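4.2 What the student runs do and do not show

The second part of our study concerns the student teams in the Tjoa course, a one-term class in which undergraduates collect their own demonstrations and train a grasping policy on them. The course report by Lau's group, which we were given in draft, claims that teams "reached dependable grasping" by November. We went back through the recordings with that claim in mind, and we are not convinced.

Our first concern is the view the policy was trained on. All 235 episodes were recorded from the wrist, with no second camera. The fingers fill a good part of every picture, and what is left is often wall. Figure 6 is one such view, with the gripper open and nothing between the fingertips. The panels behind it are glossy and throw back the room lights as bright spots. A policy that learns from pictures like these may well be learning the wall. Darmawan Lau (personal communication) disagrees and points to the cropping step in the Clerex pipeline, but the crop keeps most of the background, and the teams did not report a run without it.

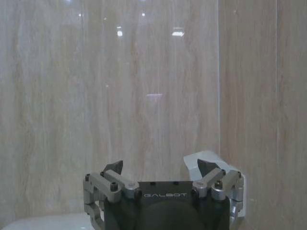 Figure 6. Wrist view with the gripper open. Reflections of the lighting are visible on the panels behind the fingers.

Our second concern is the scoring. Teams marked their own trials, and the course handout (Nondon, version 2) defines success as "object leaves the table." It does not say for how long. When two of us rescored a subset of 20 trials and asked for a steady hold, we disagreed with the students on six of them, always in the same direction. We do not suggest bad faith — the rule is loose, and students under a deadline will read a loose rule kindly.

Third, the test objects were the training objects. One team did bring in new items late in the term, but their write-up gives a single sentence to it and no numbers. Some 20 minutes of footage from that session exist. We have asked for the trial sheets and had not received them when this paper was submitted.

None of this makes the course a poor one. As teaching it may work very well, and the logs are tidier than many we have seen from full-time labs. The trouble starts when the results are cited as evidence that small sets of demonstrations are enough. For that, we would want at least a change of room and a scorer from outside the team. Section 4.3 repeats the analysis with the disputed trials removed.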